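How to build a busy box in blocks (buttons, sliders, switches and plugs)

Posted October 19, 2019

I've had three emails in a fortnight asking how I go about the modular boxes, so I've finally sat down to write it out properly. It isn't a hard project. If you can drill a tidy hole and strip a wire you're most of the way there, and the rest is patience and a decent file.

The idea is simple enough. Instead of one big box crammed with everything, you make separate blocks that lock together with a jigsaw-shaped seam, and each block gets its own sort of job. One for pushing and sliding, one for flicking, one for plugging. When something carks it you only pull out the one block. I learnt that after my first box, which was a single lump, and every time a button played up I had to undo the entire lid and usually broke a solder joint somewhere else while I was in there. Never again!

What you'll need

Printed shells for three blocks, plus two carrying handles
Four round arcade-style push buttons in different colours
A slider panel and knobs to suit
Two metal toggle switches with threaded collars
A small display (optional, but the kids love it)
Three test-probe plugs and matching sockets
Hook-up wire, heat shrink, solder
A battery holder with its own switch
A fine flat file and a bit of wet-and-dry

I spent $40 on the switches and buttons and had the rest in the shed. Your shed may differ.

Printing the shells

Print each block in its own colour. I went with a light grey, a navy and a slatey sort of blue, mostly because that's what was on the shelf, but it does make it dead easy to say "pass me the navy one" when the bench is a mess. Go slow on the seams. My printer wants 200 degrees for this filament and yours might want something else, so do a test piece first - just the jigsaw edge, nothing more - and see how it mates before you commit to a whole shell.

If the seam is too tight, don't force it. I snapped a tab off doing exactly that in July and said a few words I won't repeat. A couple of passes with the file on the rounded part of the tab and try again. You want it to slide down with your thumb and then stay put when you lift by the handles.

The button block

Mark out your four holes as a square and then turn the square so it sits like a diamond. It looks better and little hands can find each colour more easily. Drill undersize and open the holes up with a step bit. The buttons screw in from above with the nut underneath, and you'll want to do the nuts up finger tight until all four are in, then nip them up together.

The sliders go along the edge behind the buttons. I number the panel 1 to 5 so you can call out a position ("slide it to three!") and turn it into a game. Padmavathi Palaniappan, who I met at the Rorunthorpe swap meet, paints her numbers on by hand and they look gorgeous. I use white transfers as my hands aren't that steady.

The switch block

Toggles are the best bit, full stop. Get the metal ones with the long threaded collar as the plastic ones feel like nothing. Put a locating washer under each or they'll twist round in the hole after a week of enthusiastic flicking. Label which way is on. You'd think it would be obvious, and then you hand it to someone else's five-year-old.

If you're fitting the display, give it a slightly raised panel of its own behind the switches and leave plenty of slack in the ribbon.
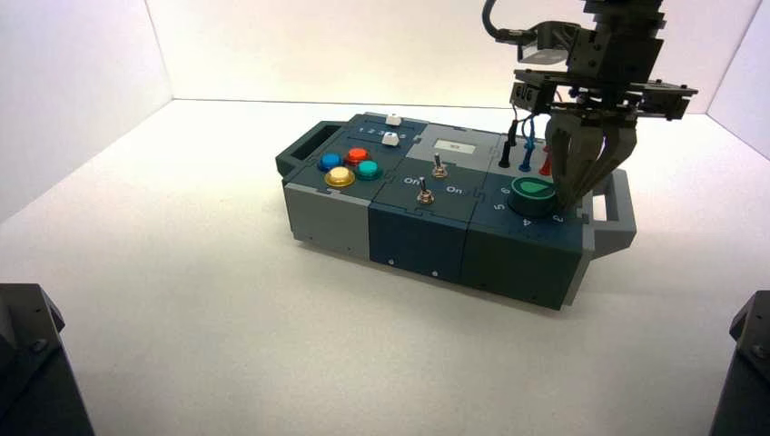
The plug block is where I've changed my mind the most. I used to put the sockets in the middle, and you'd end up with leads flopping over everything. Now they go in a row along the back edge, black, blue, red, so the plugs stand up out of the way and the front stays clear. Make the sockets a snug fit but not a stiff one. Thoa Khổng suggested a dab of silicone grease on the pins and she was spot on.

Joining it all up

Lay the blocks upside down on a towel and wire each one completely before you connect any to its neighbour. I use a little plug-and-socket connector between blocks so they come apart again without a soldering iron. Test each block on its own with the battery pack, then two together, then all three.

Handles go on last, one at each end. Use bolts that go right through with a big washer inside, as self-tappers will pull out of printed plastic sooner or later. Check everything for sharp edges with your fingertips, and screw the battery cover shut if the box is going to small kids.

I'll do a separate page on the wiring when I've redrawn my diagram, which currently has tea on it.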